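Svitlana Kravets
Okay, thread time. We've been working out what to buy for the next year of the cloth-handling project and I have learned so much about budgeting for grippers that I need to put it somewhere. Mostly for other small teams doing the same sums at the kitchen table.

Background: there are five of us, we teach robots to handle clothes and household textiles, and we collect our own demonstrations by hand with gripper tools. No arm needed for that part, which is the whole reason a team our size can afford to do it at all!

First thing I got wrong. I priced the grippers and called it a budget. Two grippers per station, times the number of stations, done, off to bed. Arvo read it the next morning and asked where the spares were. There were no spares.

So, spares. Pads wear, little screws go walking. I now put a spares line under every tool before I look at anything else. We went with 30 spare pads for the year and I'd sooner have too many - they weigh nothing and they live in a drawer.

Second thing: always budget in pairs. Cloth is a two-handed job. You pinch an edge with one and go looking for the next bit with the other. We tried to save money early on with one good gripper and one cheap one per station and the data from the two sides just didn't match. Never again. Same model, both hands. 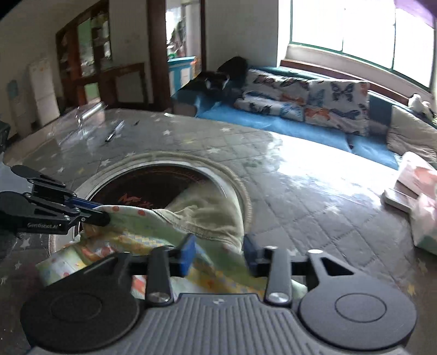

Orvokki Rautiainen asked under the last post whether it wouldn't be cheaper to rent the pairs for a few months and only buy once the folding tasks settle down.

Good question Orvokki, and I did price it! Grallmont will rent by the month and they were lovely to deal with. For a short pilot I'd do it in a heartbeat. For us the rental passed the purchase price well before the year was out, and we'd have handed everything back right when people were getting good with them. If your project is under a season long, though, rent.

Third thing, and my favourite line in the whole spreadsheet: the garments. We want cloth that's thin, cloth that's stiff, prints, plains, gathers, seams, sleeves that turn inside out on you. Our list has 121 pieces on it and nearly all of it is coming from op shops. It's the cheapest line we have and I think it does more for the results than anything else we're paying for.

Busy prints especially. I'd been buying plain colours to keep things tidy and Mwanaisha talked me out of it. Real laundry is dots and checks and cartoon animals all scrunched up together. So now I go straight for the loudest rack in the shop.

Fourth: storage. I keep seeing quotes that cover the tools and leave out the drives. Work out how much one hour of recording takes up on your own gear, multiply by the hours you're planning, then double it for the backup. Ours came to $1,177 for the lot and I was so glad to find that out in September and not halfway through.

Fifth: people's time. We're planning over 140 hours of recording and I'd first written that down as if it were free. It's now a proper line with a proper rate. It's also the biggest number on the page, so please don't leave it till last like I did.

What I cut: the fancy adjustable table from Clametti. Beautiful thing! But ordinary tables at ordinary heights with ordinary stuff on them suit us better, and we already own those. I also pushed the arm itself back to next year. Heiskanen have quoted and they're holding a spot for us, no deposit yet.

Still undecided: a second set of chargers. Facundo says yes, I say maybe, and the spreadsheet is staying neutral.

I'm sending the final version off on Monday. If you've bought for a small textile setup and there's a line I've missed, tell me before then - I'd love to see how you split yours up.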